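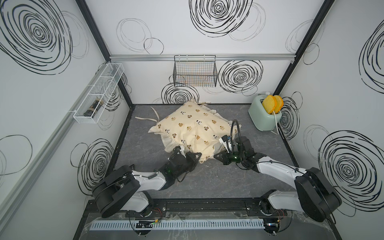 Prakness Pillowcase Set, version 2

Prakness is a set of 2,078 teleoperated two-arm episodes on pillows and pillowcases, recorded in the Greren booth. It was collected to test whether varied wall patterns during training make a cloth-handling policy less sensitive to its background.

Contents

Each episode holds joint positions for both arms, gripper opening, the fixed workspace view and the wrist view. Streams are resampled to a common clock. Raw timestamps are kept in a separate column.

Splits

Train: 1,530 episodes
Validation: 227 episodes
Test: 321 episodes

The test split uses wall decals and side objects not found in training. Pillowcases are shared across splits – the set says nothing about transfer to new fabrics.

Method

The baseline policy, Jenevness, predicts chunks of 40 actions from the two views and the current joint state. We compare training on plain walls with training on patterned walls, with the same number of episodes in each. The Gajdoš variant masks the walls before encoding and is provided as a reference.

Known problems

Pillowcases with long ties are under-represented in validation.
Failed grasps are kept and flagged, but the flag was set by hand and some are wrong.
Wrist views from the March sessions have a fixed delay. Apply the offset in the episode header before training.

Changes

9th August: split lists rebuilt, duplicate episodes removed.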